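Wrist camera placement for insertion demos
Manipulation / Data collection

hmendricks
Jun 23, 2023
We are gathering teleoperated demonstrations for an insertion policy at Nelthorpe. The target is a gray fixture board clamped to slotted aluminum. The parts are a hard drive and light blue plastic pieces. One operator, one arm, 40 demos per part so far. Before I commit to 734, I want opinions on wrist camera placement. The low mount gives a steep upward view past the fingers. It sees the inside of an open housing well but tells you very little about the board. Sample from the low mount: 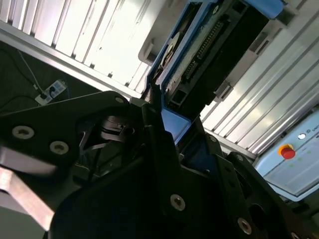
Low mount, looking up past the finger into the blue housing.

The other option is the rear mount, which looks over both fingertips. I can run both, but the storage and sync work doubles.

salinas_h
Run both. You can drop a stream at training time. You can't add one.

kekana_rig
Disagree with salinas_h. On Kekana we trained with two wrist views, and the policy leaned on whichever one had the least glare. When we masked that view the success rate fell apart. One good view and a fixed overhead was easier to debug. What does the rear mount give you when a part is already seated in the fixture?

hmendricks
Fingertips, the near slots and the side of the drive, all at usable size.
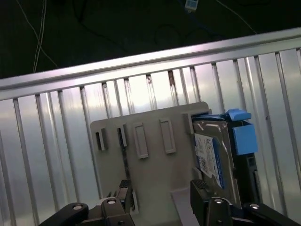 My worry is occlusion at contact. When the fingers close, the right one covers the lower part of whatever it is gripping, and the operators then steer by the top edge. I assume the policy will learn the same habit. Exposure is fixed at 5 ms and I would prefer not to touch it mid-set.

glenysb
Steering by the top edge is fine if the top edge is what enters the slot. What matters more is where your episodes start. If all 40 start from the same pose, you have one demo with noise. We randomize board angle and grasp offset before each episode and log both.

salinas_h
Agree on start poses. I would also keep the failed insertions. Label them and leave them in.

kekana_rig
Keep them on disk, sure. Keep them out of behavior cloning. It will copy the fumble.

hmendricks
Failures go in a separate folder with a reason code. I have pulled a rear mount example from the insertion phase so glenysb can check the top edge point. 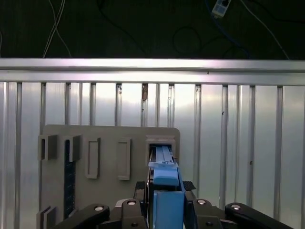
Segment boundaries are the next thing I have to settle. At the moment the operator presses a pedal at grasp, at first contact and at release, and the pedal lags. I would like to cut on image evidence instead. The narrow upper end of the blue piece being inside the holder opening, with the wider section still between the jaws, is a state any annotator should be able to tag the same way. First contact is harder, and I don't think it can be read from the wrist view at all.

glenysb
It can't. Use wrist force for contact and images for the rest. And yes, that is the top edge case I meant. Rear mount is enough for this part.

lx_skallham
Check the metal behind the board too. We had bright slats at Skallham and the encoder picked up on the reflections. Move a lamp between batches or your policy will learn the room.

kekana_rig
Moving lamps adds variance you then have to cover with more demos. I would put matte film on the slats.

lx_skallham
Only if the deployment cell gets film as well.

hmendricks
It won't, so the slats stay bare. Plan is rear mount only, randomized board angle, force channel for contact, lamp moved every 100 episodes. Will post the masking result after the first batch.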